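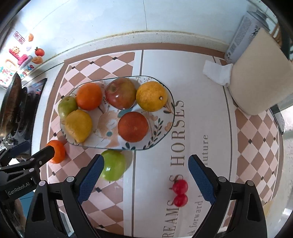
My fruit plate this morning, on the horse tablecloth

How do you keep a mixed fruit plate from going off all at once?

Posted by wonditz_kitchen

Hi all! I've been putting a plate of fruit in the middle of our table since June, partly because it looks pretty and partly because I eat more fruit when it's staring at me. Right now it has a pear, an orange, an apple, a lemon, a couple of big citrusy things and so on, and there's a green apple and two cherry tomatoes that never made it onto the plate. Oh, and a little persimmon down in the corner.

My trouble is that everything seems to turn in the same week. The pear goes from rock hard to mush while I'm at work, then the apples get mealy, and by the end I'm throwing out half of it. I spent nearly 40 dollars on fruit last month and I hate to think how much went in the compost. Is it the plate? It's one of those glass-edged ones with flowers on it, pretty shallow, so I don't think air is the problem. Should I just put it all in the fridge and give up on having it out?

Also (silly side question) does anyone know how to get tomato juice out of a printed tablecloth? The white strip down the middle with the DREAMS IS HORSES lettering shows everything.

Posted by Bimitz

Split them up! Apples and pears give off a gas as they ripen and it hurries along whatever is sitting next to them, so you've basically built a ripening station. I keep my apples in the crisper drawer and only bring out two at a time. Pears stay on the counter until they give a little near the stem, then straight in the fridge, where you get maybe 4 more days out of them. Citrus is the easy one, it'll sit out for a week without complaining and it's the nicest color anyway, so if you want something pretty on the table make it mostly oranges and lemons.

Keep the persimmon by itself. If it's the pointy kind it needs to get really soft before you eat it, and if it's the flat kind you can eat it firm like an apple. I mixed those up once and my mouth felt like a wool sock for an hour.

Tomatoes I'd leave out, stem side down, away from the window.

Posted by haltivham40

just buy less?? I get three or four pieces at a time and go back when they're gone

Posted by Aerts

Agree with Bimitz on the apples. For the tablecloth, cold water from the back of the fabric first, then a dab of dish soap, leave it fifteen minutes and rinse. Don't put it in the dryer until you're sure the stain is out. Try the soap on a corner first if you're worried about the lettering, some of those prints fade. Mine has lost most of its border.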